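Kitchen Counter Heights and Sore Backs
Final report, Home Design elective
Group: Milagros Sarmiento, Rodel Tan, Mylene Gatchalian

Why we picked it. Mylene's grandmother is short and chops everything sitting down because the counter kills her shoulders. Rodel is tall and washes dishes bent over like a question mark. Same counter, same house style, both unhappy. Wanted to know if people just put up with it.

Method. Paper survey, 6 questions, handed out in the Manalo apartments and at the Clivero market in December. Printed 300, got 200 back. Asked for height, counter height (tape measure included, we lost a few), how long they cook per day, and where it hurts. Oduor Kirui helped with the spreadsheet.

Results. Most counters were nearly the same height no matter who lived there. Short people complained about shoulders and wrists, tall people about lower back. Middle group mostly said nothing hurt, or left it blank - we counted blank as no answer. Baking was the worst job by far. Kneading dough on a high counter means you can't lean your weight in.

Second thing we noticed. Clutter matters. A few people wrote in the margins that they only have a small strip to work on, so they end up reaching over stuff. We didn't have a question for that and we should of. 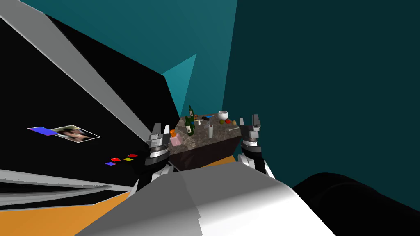 Does a thick cutting board fix a counter that is too low? Partly, it raises the chopping but does nothing for the sink, and the sink is where tall people hurt.

Cost. Raising a whole counter was quoted at 900 by the one shop that answered us, Nindska, labor not included. Nobody in our survey would pay that. A sturdy step for short cooks is way cheaper but you can trip on it, and older people told us no thanks.

Problems with our work. Only two places. People measured there own counters, some probly to the edge and some to the floor tile. Also we asked height but not age, dumb.

What we would do next. Add age and clutter, measure the sinks separately, and try a pull-out board at a lower level in one real kitchen. Dindo Enriquez said we can use his aunt's.

Survey sheets are in the blue folder, Milagros has it.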